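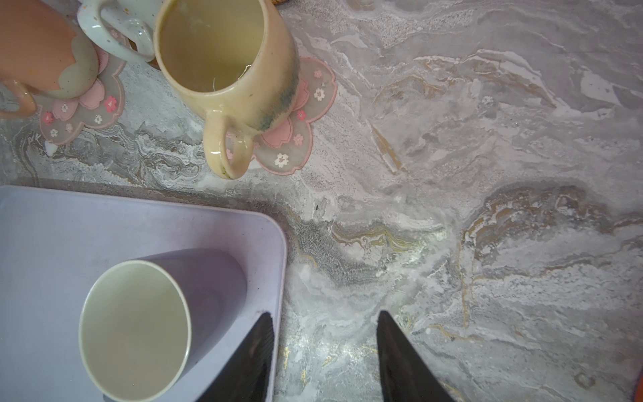
I gave up coffee in May, mostly on a dare from my own stomach, and I promised a few of you I'd report back on how the tea thing is going. So, the report: I'm sleeping better, I'm a little smug about it, and I have opinions now!

The first two weeks were rough. I bought a big bag of the Dalline breakfast blend thinking it would ease me over, and I brewed it the way I used to brew coffee (boiling water, long soak, walk away and forget). It tasted like a wet fence. I nearly quit right there. Then the woman at the Haugen shop, up on the corner where the shoe repair used to be, asked me how hot my water was, and I had to admit I had no idea there were choices.

So now I let the kettle sit with the lid open for 5 minutes before I pour for anything green. Huge difference, and it cost me nothing. I also stopped squeezing the tea bag, a habit I picked up from my grandmother and defended for years.

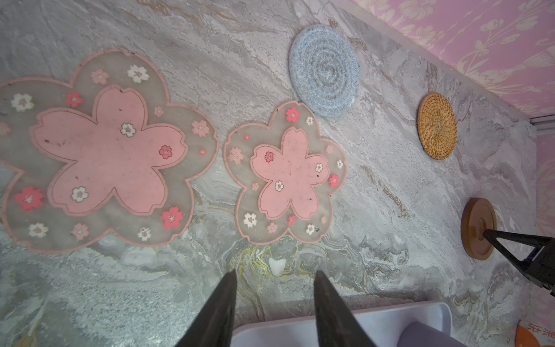 The other surprise was how much I like the second cup from the same leaves. The Vonov green is better the second time -- softer, a bit sweet, less like grass. I've pushed it to a fourth round on a slow afternoon and still got something out of it. At 30 cents or so a serving, that makes it the cheapest bad habit I've ever had.

What I miss is the smell. Coffee fills up a house and tea mostly keeps to itself. I walked past the bakery at seven the other morning and stood by the door longer than a grown person should.

A few of you wrote in asking about decaf. I've only tried one, the Tristcombe mint, and I like it after dinner, though my sister-in-law says it tastes like toothpaste. If you have a decaf black tea you'd serve to company, please hit reply and tell me the name -- I'll put the suggestions in the next letter, along with the plum cake recipe I still owe you.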